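发件人：Trudy Merrick
收件人：牌桌闲聊邮件列表
日期：2021年10月14日
主题：Re: [闲聊] Sevum 的奖金提不出来，是我看漏了什么吗？

Halvard，大家好，

先说声不好意思，你这封信我前几天就读了，当时在车上用手机看的，看得眼睛疼，想着回家坐下来好好回，结果一拖再拖。Fulvio 已经回了一封，说的都对，但是他写得太短了（Fulvio 你别生气，你每次都像发电报），我怕 Halvard 看完还是一头雾水，所以我再啰嗦一遍。反正我最擅长的就是啰嗦。

为了后来的人方便，我把你的原信留在这儿，只删了最后那段讲钓鱼的：

> Halvard Myklebust 写道：
>
> 各位好，我潜水很久了，第一次发言。
>
> 我七月份在 Sevum 开了个户，存了 300，他们送了 300 的首存奖金。条款我看了，写着“流水要求 40 倍”，当时觉得还行，反正我玩得慢，慢慢刷就是了。我主要玩轮盘，偶尔玩几把二十一点，老虎机基本不碰，嫌吵。
>
> 上周账户里到了 897，我觉得见好就收，就点了提款。结果第一次被退回来，说流水没有完成。我去看进度条，发现才走了一小截，可我明明下了很多注啊！我写信给客服，客服回了一大段复制粘贴的东西，大意是“不同游戏的贡献比例不同，请参阅条款”。
>
> 然后我又问，那我不要奖金了，光把自己的本金拿回来行不行。他们说可以，但是要先做身份验证，要证件照片、地址证明，还要存款用的那张卡的照片，中间几位数字遮掉。我传了，地址证明被打回来两次，没说为什么。
>
> 我想问的是：
>
> 一、这个贡献比例到底怎么算，我是不是被坑了？
> 二、要是放弃奖金，赢的那部分是不是也没了？
> 三、地址证明为什么不过？我传的是手机账单的截图。
> 四、要不要去投诉？去哪里投诉？
>
> 另外我太太说这就是骗子网站，让我别再往里放一分钱。我没敢告诉她还有一半是我自己的钱。
>
> Halvard

好，按你的顺序来，不过第一条我得多讲几句，你那个进度条的事全在这里面。

【关于 40 倍】

你看到“40 倍”，要先问一句：什么东西的 40 倍？有的网站是奖金的 40 倍，有的是奖金加存款的 40 倍，字面上就差一个词，算下来差一倍。你存 300 送 300，如果只算奖金，要下满 12000 的注；如果奖金和存款一起算，就是 24000。你信里没说是哪种，你回去把奖金那一页翻出来看，一般藏在“一般条款”后面另外一份文件里，不在注册时弹出来的那个小窗口里。我自己头一回吃亏就是吃在这上面，看到小窗口里写得清清楚楚的，我还以为那就是全部了。

就算是便宜的那种，12000 的注，我给你粗算一笔。假设你全玩老虎机，返还率是百分之九十六，那么每下一百块注，长期平均下来要留给赌场四块。12000 的注，平均要留下 480。奖金是多少？300。也就是说他们送你 300，平均要你还 480。当然平均是平均，有人手气好刷完了还剩很多，有人刷到一半就光了，但是你看这个账，就明白人家为什么舍得送了。

再说轮盘。你玩的是单零的吧？单零轮盘一共 37 个格子，押单个号码中了赔三十五倍，所以每下一百块，赌场平均留两块七。比老虎机便宜，对吧？所以网站才不肯让你拿轮盘刷流水嘛！绝大多数奖金条款里，轮盘的贡献比例都被压得很低，我见过算百分之二十的，见过算百分之十的，也见过一分不算的。你如果碰上百分之十的，那么你下一百块，进度条只走十块。要走满 12000，你得真金白银下 120000 的注。按每百块两块七来算，平均要留下三千二百多。为了 300 块的奖金！

所以你问是不是被坑了，我的看法是：条款如果真的写了比例，那严格说来他们没有骗你，只不过写得让人不容易看到。你那个进度条走得慢，八成就是这个道理，和你下了多少把没关系。

二十一点通常更狠，好多地方干脆写零。我以前在 Lundholm 那边玩的时候，有一张表，一行一行列着每种桌面游戏的比例，二十一点那行是一个横杠，我还傻乎乎地以为横杠的意思是“没有限制”。Flynn 当时笑了我好久，他大概现在还记得。

还有一样东西你要查，就是奖金期间的单注上限。很多条款规定，只要奖金还挂在账户里，每注不能超过某个数，超过一次，整个奖金和奖金期间赢的钱都可以作废。你说你赢到 897，中间要是有哪一把兴致来了押得大，他们可能会拿这个说事。我没说一定会，只是你心里有个底。你可以先去账户里把投注记录导出来，自己从头翻一遍，看看有没有特别大的一注。这份记录早点下载早点存好，有的网站只让你看最近一段时间的。

【放弃奖金会怎么样】

这条 Fulvio 回的是“看是不是粘性的”，然后就没了，Fulvio 啊……

他的意思是，奖金有两种做法。一种是你的存款和奖金混在一起，从第一注开始就算在奖金名下，你一放弃，奖金连同赢来的钱一起没，只剩下你存进去的 300，要是余额已经跌到 300 以下，那就连本金也回不全。另一种是先花你自己的钱，花完了才动奖金，在动奖金之前你随时可以抽身，赢的都是你的，奖金作废就作废了，一点不心疼。

第二种对玩家友好得多。我现在只肯碰第二种，老实讲多数时候我两种都不碰，注册的时候就把“我要奖金”那个勾去掉。少了那 300，我照样玩得挺开心，而且想提就提，不用看进度条的脸色。Hipólito 跟我争过这个，他觉得不拿白不拿，他是那种会给每个网站建一张电子表格的人，各有各的乐趣吧，我没有那个耐心。

你这边，先别急着按“放弃奖金”那个按钮！按下去就回不来了。先写信问客服一句话，就一句：“如果我现在放弃奖金，我的可提余额是多少？”让他们给你一个具体数字，书面的，聊天窗口也行，但是要把聊天记录存下来。有了数字你再决定。客服要是又给你贴条款，你就把同一句话再发一遍，一个字也别多加。我试过，发到第三遍一般就有真人来了。

假如他们回你是 300，那你就衡量一下：是拿 300 走人，还是拿着 897 接着刷。照前面那个算法，用轮盘刷多半是刷不完的。我自己会拿着 300 走人，然后去吃顿好的。这只是我，你的钱你自己做主。

【地址证明】

手机账单的截图，基本上哪里都不收。我帮我弟弟弄过一次，也是这个原因被退的，退信里面同样什么都没讲。我摸索下来是这样的：

要整页，四个角都要看得见，别裁。
要近三个月之内的，日期要在页面上。
名字要跟你注册的名字一模一样。你的姓里那个拼法，有没有哪份文件上写得不一样？Hipólito 就因为名字上那个重音符号被卡过，注册时没打，银行信上有，系统就说对不上。
水电、银行对账单、税务来信比较容易过，手机账单很多地方明文写着不收。
从银行网站下载的 PDF 原件比拍照好，别截图。如果是拍纸质的，放在平整的桌上，白天靠窗拍，别开闪光灯，闪光灯会在中间打出一块白的来，字就看不见了。

卡的照片，你遮中间几位是对的，背面的三位码一定要遮住，不管谁问你要都别给。另外先检查一下上传文件的地址，看看是不是真的在他们自己网站里面，登录之后的那个页面。要是客服让你用普通邮件把证件发过去，我会先停下来问清楚。

还有，我不明白为什么这么多网站非要等你提款了才来验身份，存款的时候怎么不验呢？（我当然明白为什么，我就是抱怨一下。）所以我现在的习惯是，开户当天就主动把证件传上去，过了再存钱，不过就不存。麻烦是麻烦一点，可是省得后面心急火燎的。

【投诉】

顺序别搞错。先走他们内部的投诉，要用“正式投诉”这几个字，写明日期、金额、你要求什么。语气平平的就好，我知道很难，我第一封投诉信写得像吵架，后来自己看了都脸红。等他们给了最后答复，或者超过他们自己条款里规定的时间还没答复，你再拿着全套往上走。

往上走是走到哪里，要看发牌照的是谁。你拉到网站首页最底下，那里应该有牌照号和发牌机构的名字，点那个标志，应该跳到发牌机构自己的网站上，能查到这家公司。要是点了没反应，或者只是一张图片，那就自己去发牌机构的网站上搜。搜不到的话嘛，我就同意你太太的看法了。

顺便说一句，在论坛上骂有没有用？有时候有一点点用。不过你在骂之前先把内部投诉交了，有些地方会借口你已经公开了，就说这事他们只跟法务谈。Flynn 碰到过一次，拖了很久。

【你太太那边】

这个本来轮不到我讲，你就当我多嘴。我觉得你还是告诉她吧，300 块不是什么天大的数目，瞒着反而把它弄大了。我家里是这么办的：每个月玩的钱单独放一张卡，放多少两个人都知道，用完就用完，下个月再说，赢了的先退回到家里账户，再说别的。听上去很死板，可是这么多年我们没有为这个吵过一次架。存款限额也可以在网站里设，一般在“账户”下面某个小角落里，调低是当场生效，调高要等，这个设计我倒是很赞成。要是哪天你发现自己是为了把输掉的追回来才登录的，那就把账户关了，各家网站都有自我排除的选项，别跟自己讲条件。

好了，正经的说完了，下面是闲话，不想看的可以停在这里。

上个月底我和 Flynn 去了一趟 Trututport，那边的 Ashby 重新开门了，你们有人去过吗？我有好些年没进过实体的赌场了，网上玩久了，都忘了筹码拿在手里是什么声音。地毯还是那种花得让人头晕的地毯，咖啡倒是比以前好喝多了，还不要钱，续了好几杯，害得我晚上睡不着。

轮盘桌有两种，靠门口的那几张是双零的，往里走，拐过吧台，才有单零的，台面最低下注也高一点。我看到好多人进门就在双零那边坐下了，我真想过去拍拍人家肩膀。Flynn 拉住我，说你少管闲事。后来我就在单零那边玩了一个晚上，押颜色，押得很小，输了一点点，比一张音乐会的票便宜，而且中间有一位老先生一直在讲他年轻时候在船上当厨子的事，讲得比音乐会精彩。

荷官特别耐心，有个年轻人连押法都不懂，筹码压在线上，荷官就一遍一遍告诉他这样是押两个号码，那样是押四个。网上就没有这种乐趣。真人视频桌我试过，总觉得隔着一层，聊天框里全是催人快点的。

晚上进里面那个厅，门口是看穿着的，我之前在他们网站上找了半天也没找到规定，只写了“得体”两个字。得体！牛仔裤算不算得体？Flynn 穿了件有领子的衬衫就进去了，没人说什么，鞋子是运动鞋也放行。我前面有一位戴棒球帽的，请他摘了帽子，也进去了。所以准备去的各位，不用特地买衣服，柜子里拿一件干净的、稍微像样点的就够了，花的素的都有人穿。 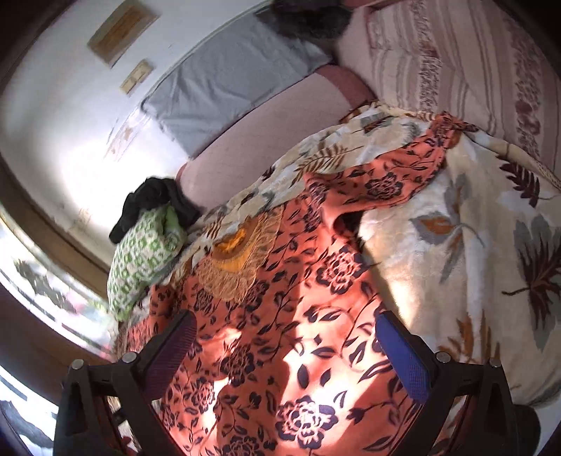 珊瑚橙底，深色玫瑰和藤蔓

停车要说一下。赌场自己的停车场，凭会员卡免费，可是会员卡要到二楼去办，办的时候要带证件，队还挺长。我们不知道，先停了车再上去排队，出来的时候机器已经开始计费了，和门口的人讲了半天才给抹掉。你们去的话，一个人先上去排队，另一个去停车，刚好。或者干脆坐公交，河边那一路就停在侧门外面，末班车我没记住，你们自己查。

餐厅别去一楼那家，又贵又慢。侧门出去左转有家卖鱼汤的，很小，关门早，面包是自己烤的。

Fulvio 之前在列表里问过扑克室还开不开，我替你去问了：开的，但是现在只有晚上有，而且要先登记名字，到了叫你。那天在打的都是小注的德州，没有奥马哈，管事的那位说人够就开。你要是想凑一桌奥马哈，在列表里喊一声，看看有几个人肯去，我可以去当观众。我的奥马哈水平你们是领教过的，上次在 Hipólito 家里，我拿着四张牌当中的三张去凑，还得意洋洋地亮出来，全桌静默。

对了 Hipólito，你上回说要发给大家的那个算流水的表格，发了没有？我翻了一遍归档没看到。Halvard 这种情形用你那张表最合适，把倍数、比例、返还率填进去就直接看到结果了，比我在这里用计算器按来按去强。你发的时候记得把你自己的账户信息那一页删掉啊，上次那版里面有。

Halvard，你那边有进展就在这个主题下面回，别另开新的，不然归档里找起来很费劲。特别是客服给你的那个可提余额的数字，我很想知道。还有奖金条款那一页，你把“贡献比例”那一段原文贴过来，Fulvio 看条款比我仔细，让他过一遍，这次请他多写几个字。

钓鱼的那段我也看了，鱼很大，恭喜！

祝好，
Trudy

附：刚要按发送，想起来一件事。你如果决定走人，提款尽量退回到原来存款的那张卡，别临时换成别的收款方式。换了多半又要再验一轮，又要等。还有提款在“处理中”的时候，页面上通常会有一个“取消提款”的按钮，做得又大又亮，你别去点它。有的网站可以让客服把这个按钮锁掉，你问问看 Sevum 有没有。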